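Grukdale Oral History Collection
Progress report to the Govimska Fund, second period, to the end of February
Prepared by Lies Kramer, project coordinator

Recording

We have now recorded 27 interviews with people who worked at the Pawlak cannery or grew up in the streets behind it. Of these, 21 have been transcribed and 17 have been read and signed off by the person interviewed. The other four are with families. One of those is waiting on a son who works away, and we don't expect it back before the next report.

Two people withdrew after their first session. Their recordings were deleted, as set out in the consent form.

Most interviews ran longer than we planned. The budget allowed for an hour each, and several went close to three. Aniela Pawłowska did the Polish-language sessions and has been translating them herself, which saved on the contractor line but has put the translations behind the English transcripts.

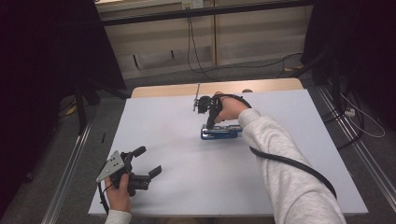 Paper records have taken more of our time than the sound files. Every interview has a consent form, a summary sheet and a list of any photographs lent to us, and these are kept together in one folder per person. The labelling of folders is up to date. We have stopped using pins in the folders, as the older ones from the museum had rusted through the pages.

The photographs came to 546, a good deal more than we asked for. Many are duplicates of the same staff picnic. We have scanned the ones with names on the back first and will go to the families about the rest. The scanning budget was set before we knew the number, so we would like to move the unspent travel money across to it. A revised budget is attached.
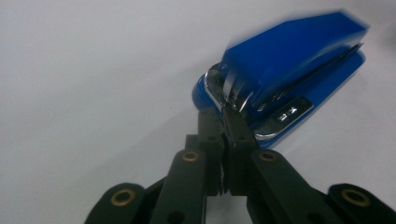 The scans are stored on the library's server, with a second copy on a drive held at the council office. Catalogue entries are being made in Plinolon, which the library already pays for. It handles the photographs well but is awkward with long recordings - each interview has to be split into parts of up to 30 minutes before it can be loaded.

Still to do

Finish the remaining transcripts and send them out for checking.
Settle the wording of the access conditions for interviews that mention the strike.
Choose extracts for the listening post at the library.
Book the hall for the families' afternoon.

We had hoped to open the listening post by autumn. That now looks more like winter, mainly due to the translations. No extra funding is being asked for. Please let me know if the transfer from travel to scanning needs a separate form.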